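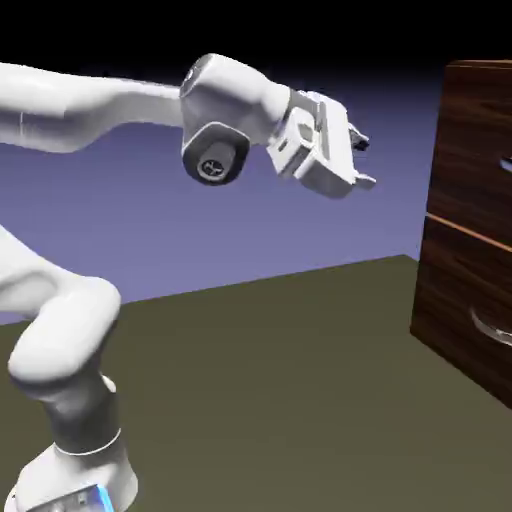
A simulated robot arm with its gripper open and pointed towards a wooden cabinet with two drawers. Render: Trollside.

**Trollside opens its collection of simulated drawer tasks to outside groups**

*For release in January*

Trollside, which makes training material for household robots, is opening its set of simulated drawer and cabinet tasks to universities and small firms. The set is called Duvska. It holds 2905 recorded attempts at opening and closing drawers, all carried out by a simulated arm under the control of a human operator.

Until now Duvska has been used only by Trollside and its partner Toko, which writes the software that learns from the recordings. From this month, any group with a research or development use may apply for a copy.

**What is in the set**

Each recording starts with the arm clear of the furniture and ends when the operator presses a key to say the attempt is over. In between, the file stores the position of every joint, the opening of the gripper, the position of each drawer and the view from one or more virtual cameras. Most attempts are short. The longer ones tend to be those where the operator missed the handle and had to come back to it.

Of the 2905 attempts, 2000 are marked as successful. The rest are marked as failed or partial and have been kept in the release. Toko asked for them early in the project, as its software uses them to learn when a grasp is going wrong. Groups that want only the successful attempts can filter on a single field.

The furniture changes from one batch to the next. Handles are curved, straight or knob-shaped, drawers run freely or stiffly, and the cabinet is turned and shifted on the floor before each attempt. Floors and backgrounds are kept plain in the first release. A later batch with cluttered rooms is being recorded and will be offered under the same terms.

**How the recordings are made**

Operators work at a desk with a hand controller and two screens. They are given a written instruction, such as "open the lower drawer", and carry it out at their own pace. A second operator watches the replay later and marks the result without seeing the first operator's note. Where the two disagree, the attempt goes to a third person.

The controller and its desk mount were made by Kratochvíl, an engineering workshop founded in 1978 that mainly builds test equipment for the furniture trade. Kratochvíl also supplied measurements of how real drawers behave when pulled: how much force they need to start moving, how they slow down and how far they tip when fully open. Those measurements were used to set the weight and friction of the simulated drawers.

Working in simulation means an attempt can be reset in a moment and the same starting position used again by another operator. It also has limits, and the notes supplied with Duvska list them. Contact between the fingertips and thin handles is less reliable than on a real arm. Soft materials are not modelled. The light is simpler than in a kitchen or bedroom, and groups that train on camera views alone should expect to add their own variation.

To help with this, the release comes with some 200 attempts recorded on a real arm in Trollside's workshop, using drawer units measured by Kratochvíl. They follow the same file layout and are meant for testing. Trollside asks users not to train on them if they intend to publish comparisons with other groups.

**Terms and how to apply**

Duvska is free for teaching and for research that will be published. Firms pay a yearly fee set by size. Applicants should send a one-page outline of the work they have in mind, the name of the person who will hold the files and the amount of storage available. Trollside expects to answer within two weeks.

A short practice pack, with a handful of attempts and a viewer, can be had without applying. The viewer runs on an ordinary laptop and plays back each recording from any angle.

Reports of wrongly marked attempts are welcome and should quote the attempt number. Corrections will be gathered into an update each quarter, and earlier versions will stay available so that published results can be repeated.

**Notes to editors**

- Trollside records and sells training material for robots used in the home.
- Toko develops learning software for robot arms and has worked with Trollside since the start of Duvska.
- Kratochvíl makes test equipment for drawers, hinges and runners.
- Further renders and sample recordings can be requested from the Trollside press desk, open from 9 am to 4 pm.

Ends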